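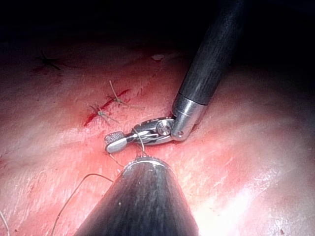
3. Methods

3.1 Setting and participants

The study was carried out at the preoperative clinic in Corkton, which serves a mixed urban and rural population. Adults scheduled for elective surgery were eligible if they could read English, had access to a telephone, and had at least two weeks between enrollment and the planned operation. Patients were excluded if they were already receiving weekly psychotherapy or if their operation was moved forward after consent. A total of 626 patients completed the baseline questionnaire. Of these, 37 withdrew before the first writing session and were not assigned to a condition. They are omitted from all analyses below.

Type of procedure was recorded from the clinic schedule and entered as a covariate. We had no hypothesis about it. Earlier work on worry before surgery has mostly treated the operation itself as the source of distress, and the measures used in that work ask about anesthesia, pain, and recovery. Our interest was in a broader kind of worry, in which the coming operation brings back older losses or conflicts that the patient regards as unfinished.

3.2 Writing conditions

Assignment was made by a computer-generated list, stratified by type of procedure. In the Miranda condition, participants wrote for 20 minutes on each assigned day about one unresolved emotional event. The instructions asked them to stay with the same event across sessions and to name what they felt then and what they felt while writing. In the comparison condition, participants wrote for the same length of time about how they had spent the previous day, without reference to feelings. Each condition comprised 5 sessions, completed at home.

Participants could write by hand or type. Those who typed used Brirum, a plain entry form that stored the text and the start and stop times. Those who wrote by hand noted the times on the cover sheet and mailed the pages to the clinic. Spelling and grammar were left uncorrected. Pages containing fewer than three full sentences were coded as a missed session. Session length for the handwritten group therefore rests on self-report, and we did not combine it with the stored times when examining adherence.

No feedback on the writing was given. A clinic nurse telephoned each participant after the second session to ask whether the instructions were clear. Calls followed a fixed script in both conditions. If a participant reported marked distress during the call, the nurse offered a same-week appointment with the clinic psychologist, and the writing was paused until that appointment had taken place.

3.3 Measures

Worry was assessed with the Grunier inventory, which has two subscales. The first covers concerns tied to the operation. The second covers intrusive thoughts about past events. Items are rated on a four-point scale, and higher scores indicate more frequent worry. The inventory was given at baseline, on the morning of surgery, and at the first follow-up visit. Sleep was measured by a short diary filled in each morning between enrollment and surgery. Only nights with both a bedtime and a wake time were counted.

We also asked participants how closely their chosen event was related to their present illness. This item was added in January, after the first participants had already enrolled, and is missing for them. Analyses that use it are marked as exploratory.

3.4 Analysis

Scores on the two subscales were modeled separately, with condition, time, and their interaction as fixed effects and a random intercept for each participant. Baseline score, age, and type of procedure were entered as covariates. Missing outcome scores were handled within the model without imputation. A second set of models was limited to participants who completed all sessions; because completion may itself depend on distress, those estimates are reported only as a check on the main results.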